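Progress report to the Vasconcelos Fund, May
Project: Renewal of work tables in the Jirnar learning rooms
Prepared by the project office, Jinero

Dear colleagues,

With this report we inform you about the works done in the second period of the grant. The report covers the table surfaces, the budget and the remaining tasks.

1. Table surfaces

At the start of the grant the tables in both rooms were in a bad state. The old varnish was sticky in many places and the users complained about it, especially in the sewing group. In the first period we removed the varnish and repaired the joints. In the second period we sanded the tops and gave them 2 layers of matte oil. We decided against a glossy finish, as the lamps in the room made strong reflections on the old one and this was tiring for the eyes.

The colour of the wood became lighter than we expected from the test piece. The users were asked for their opinion and they prefer it so. Small differences of tone between one part of a top and another will remain, and we do not plan to correct them with stain.

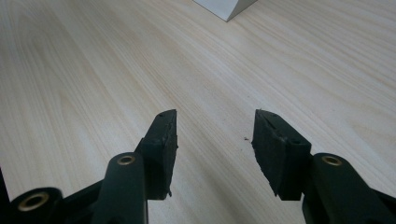 Pale table top with fine grain and some darker streaks.

The work took longer than it was written in our plan. The supplier, Wimix, delivered the oil late, and we had to keep the second room closed for 5 more days. The Sunday group was moved to the library during this time. We apologise again to them for the inconvenience.

2. Budget

In this period we spent 1,956 euros on oil, sanding paper, hire of the sanding machine and payment of the joiner. This is inside the amount approved for surfaces. The invoices are attached in the annex. We do not ask for any change between the budget lines.

3. Remaining tasks

The undersides of the tables are still not treated. We must also fix new felt under the legs, and write a short sheet for the users on how to clean the oiled wood (damp cloth, no strong products). The sheet will be sent to you together with the final report.

With kind regards,
The project office, Jinero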